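휴대형 그리퍼 키트 Clirkeck 3주 사용기: 수납장 문 여닫기 작업 기준

2023년 8월 5일

Urrego에서 판매하는 데이터 수집용 핸드헬드 그리퍼 Clirkeck을 5월에 주문해서 최근까지 썼다. 배송이 길어 실제 사용 기간은 3주 정도다. 비용은 직접 냈고 제조사와 관계는 없다.

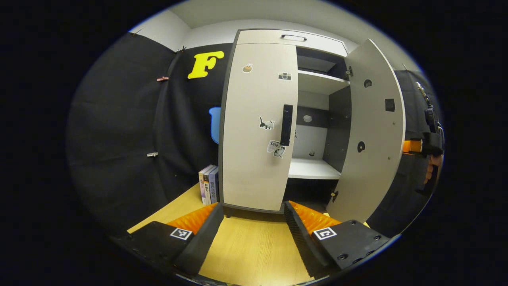

구성품은 그리퍼 본체, 광각 카메라 마운트, 핑거 한 쌍, 교체용 패드, 마커 시트, 육각 렌치다. 카메라는 별매다. 기존에 쓰던 어안 렌즈 카메라를 그대로 달 수 있어서 추가 지출은 없었다. 마운트 나사 규격이 설명서 표기와 달라 처음에 한 번 헤맸는데, 판매처에 문의하니 설명서가 구버전이라는 답이 왔다. 수정본은 아직 안 올라와 있다.

작업은 일부러 단순하게 잡았다. 소형 수납장의 문을 열고, 잠시 멈추고, 닫는다. 여기에 상단 서랍을 당기는 동작을 나중에 추가했다. 문 여닫기는 쉬워 보이지만 손잡이를 잡은 뒤의 궤적이 경첩에 묶여 있기 때문에 자세 추정 오차가 그대로 드러난다. 물건을 집어 옮기는 작업에서는 몇 밀리미터 어긋나도 패드가 흡수해 주는데, 경첩 달린 문에서는 손목에 바로 저항이 온다.

총 941회를 기록했고 그중 160회를 버렸다. 버린 것의 대부분은 시각 추적이 끊긴 경우다. 흰 벽과 밋밋한 문짝만 화면에 크게 들어오면 특징점이 부족해진다. 문에 스티커가 몇 장 붙어 있는 쪽에 시선을 두고 접근하면 추적 유지가 한결 안정적이었다. 같은 이유로 책 몇 권을 수납장 옆 바닥에 세워 두는 것도 도움이 됐다. 반대로 검은 천은 구간에 따라 오히려 불리했다. 주변의 잡다한 배경은 가려 주지만 무늬가 없으니 천 쪽으로 카메라가 많이 돌아가면 추적 품질이 떨어진다.

핑거부터 보자. 검은색 무광 블록에 주황색 골이 진 연질 패드가 안쪽으로 붙는 구조다. 패드는 세로 손잡이를 잡을 때 성능이 좋다. 손잡이 단면을 감싸듯 눌리면서 미끄러짐이 거의 없다. 문제는 가로로 얕게 파인 서랍 손잡이다. 핑거 끝이 두꺼워서 홈에 걸리는 깊이가 부족하고, 각도를 세우면 손목이 불편해진다. 서랍 작업이 주가 될 사람이라면 얇은 핑거를 따로 출력하는 편이 낫다. Urrego 쪽에서 핑거 도면을 공개하고 있으니 수정은 어렵지 않다.

핑거 바깥면의 정사각형 마커는 개폐 폭 측정용이다. 별도 센서나 배선 없이 영상만으로 폭을 계산한다. 밝은 실내에서는 검출이 안정적이다. 다만 마커가 화면 아래쪽 가장자리 근처에 놓이기 때문에 렌즈 왜곡 보정값이 나쁘면 폭 값이 튄다. 기본 제공 보정값으로는 완전히 닫은 상태에서도 수치가 흔들렸고, 직접 보정한 뒤 안정됐다. 보정에는 20분 정도 잡으면 된다. 제조사 문서는 이 과정을 선택 사항으로 적어 놓았는데 필수로 바꿔야 한다고 본다.

무게는 카메라 장착 상태에서 한 손으로 오래 들기에 부담스럽다. 본인 기준으로 연속 13회를 넘기면 동작이 눈에 띄게 느려졌다. 느린 시연과 빠른 시연이 한 데이터셋에 섞이면 나중에 구간을 다시 잘라야 하므로 중간에 쉬는 것이 결국 빠르다. 트리거 스프링은 기본 장착품이 너무 강하다. 철물점에서 산 약한 스프링으로 교체했고 작동에는 이상이 없었다. 보증에 영향이 있는지는 확인하지 않았다.

소프트웨어는 Plidness라는 변환 도구가 딸려 온다. 영상과 관성 데이터를 읽어 궤적과 개폐 폭을 시간축에 맞춰 내보낸다. 명령줄 전용이고 설치는 리눅스에서만 해 봤다. 장점은 실패한 구간을 조용히 넘기지 않고 로그에 이유를 남긴다는 점이다. 단점은 속도. 노트북에서는 변환이 촬영보다 오래 걸린다. GPU 옵션이 있긴 한데 마커 검출 단계에만 적용되고 정작 오래 걸리는 궤적 추정에는 적용되지 않는다. 파일 이름에 한글이 들어가면 중간에 멈추는 버그도 있으니 폴더명은 영문으로 둘 것.

비교 대상으로 Usus의 동급 제품을 잠깐 빌려 써 봤다. Usus 쪽은 핑거 폭을 내장 엔코더로 읽어서 조명 영향을 받지 않고 무게 배분도 낫다. 대신 케이블이 하나 늘어나고, 문을 크게 열 때 그 케이블이 문 모서리에 걸렸다. 패드 품질은 Clirkeck이 앞선다. 소모품 가격도 Clirkeck이 저렴하다. 패드는 골 끝부분부터 닳는데, 3주 사용 후 한쪽만 교체했다.

수집한 데이터로 학습까지 돌린 결과는 아직 정리 중이라 이 글에서 다루지 않는다. 하드웨어만 놓고 적어 두면, 손잡이가 돌출된 가구나 일반적인 집기 작업에는 쓸 만하고, 홈 손잡이와 좁은 틈 작업에는 핑거 수정이 전제되어야 한다. 무늬 없는 공간에서 쓸 계획이면 벽이나 문에 붙일 것을 미리 준비하는 게 좋다.

구매 전에 확인할 항목 몇 개를 덧붙인다. 카메라 마운트는 모델별로 따로 주문해야 한다. 교체용 패드는 좌우 구분이 있다. 마커 시트는 유광 종이로 재출력하면 조명이 반사되어 검출이 안 되므로 무광 용지를 써야 한다.

보정에 쓴 설정값과 교체한 스프링 규격은 다음 글에 표로 올릴 예정이다.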